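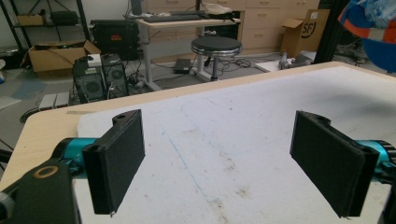 Studio Furnishing and Materials
Handout 7: Work surfaces, felt, and what a covered table does for you
Revised 2019-02-06

Read before the session. Bring the handout with you, and a pencil.

1. The claim

Suppliers of felt and felt-like table covers say the same few things about them. The cover protects the wood. It quiets the room. It keeps small parts from rolling away. It gives an even, pale ground that is easy on the eyes. You will find all four claims in the Plerkora leaflet in your course folder, and three of them in the Ila one, which leaves out the noise.

I would like you to treat each of these as a claim and ask what would have to be true for it to hold. Most of them hold a little. Very few hold as well as the leaflet suggests, and the leaflet never mentions upkeep.

2. Protection

A pad protects a table from scratches. It does a poor job with liquids. A thick wool felt will hold a spill for a while and then pass it to the wood, where it sits unseen until someone lifts the pad. Synthetic felt can be worse, as the liquid may run straight through to the underside. If your worry is coffee, buy a tray.

Protection also stops where the pad stops. People tend to order a pad a little smaller than the tabletop, to leave a neat border, and then rest their tools on the border. Look along the bare edges of any covered table in this building before you accept that the cover is saving the wood.

3. White

White pads look clean on the day they are bought. After that they collect faint gray and brown smudges, and because the fibers are short and matted, the marks can't be wiped off as they can from a laminate top. Brushing lifts dust and leaves grease. Spot washing often swaps a small dark mark for a large pale one with a ring around it.

Does that matter? It depends on what the table is for. On a sorting table, where you want a dark screw to show up at once, a slightly grubby white is still a good ground. On a table where you compare fabric or paint samples, it is a bad one, because your eye adjusts to a gray you didn't choose. Students in Taras Chornovol's color course are told to put fresh white paper under every sample, whatever the table is covered with. I agree with him on that, though I think he worries too much about the lamps.

4. Lines and tape

Drawing on the pad is common practice. A thin line with rounded corners marks off a working area, and whoever sits down next knows where things go. I have two doubts.

First, ink on felt is permanent for most purposes. The layout that suited the April group will still be there for the next one, who may need something else, and a second outline over the first helps no one. Chalk, or thread tacked down at the corners, can be taken away.

Second, a line only works if everyone agrees on what it means. Is it the area to keep clear or the area to fill? Write it down somewhere. I have asked this at three tables in the same room and been given different answers at each.

Tape has its own trouble. Short strips get torn off for later and left on the bare wood, where the adhesive sets. Paper tape that has been down for months tends to split when you pull it, and can take finish with it. Use it and remove it the same day.

5. Seating

The round stool with a padded seat turns up in nearly every workroom, and the usual argument is that it slides out of the way. It does. It also gives no back support, and people who sit on one for a whole afternoon end up leaning on the table, pad and all. For work under an hour I have no complaint. For longer work, get a chair, and expect an argument about floor space.

6. Storage, briefly

Low wooden drawer cabinets along a wall are better than open shelves for small parts and worse for anything you need to find in a hurry. Small handles and no labels make a row of drawers into a guessing game. Cardboard boxes then appear in front of the drawers, and from that day the lower drawers are out of use. Before recommending more storage to a client, find out how much of the present storage can be opened.

7. Cost

Ferri lists a cut-to-size pad at 228, and Inier quotes 905 for a covered tabletop with the pad bonded on. The bonded one can't be turned over, which for me settles it. A loose pad has two sides, and the second side is half of what you paid for.

For next time

Choose one covered work surface you use yourself. Write up to 1,000 words on which of the four claims in section 1 it bears out. Lift the cover if you are allowed to. "It looks nice" will be marked as an answer to a different question – give me something you checked.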